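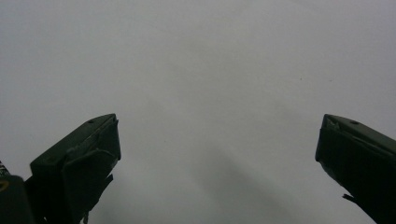 Pinstead Swap Day FAQ

What can I bring?
Houseplants, cuttings, seeds, spare pots - anything green and free of bugs! Please put a name tag on each plant if you know what it is.

Do I need something to swap?
Nope! First-timers can take home one plant for free, and we love meeting new growers.

How big is it?
Last August we had 828 plants on the tables, including 24 kinds of begonia (swoon).

When can I set up?
Doors open to swappers 15 minutes early. Come in by the Netine Street side.

Can I bring my dog?
Yes, on a leash. Keep an eye on them near the lilies, as those are toxic to pets.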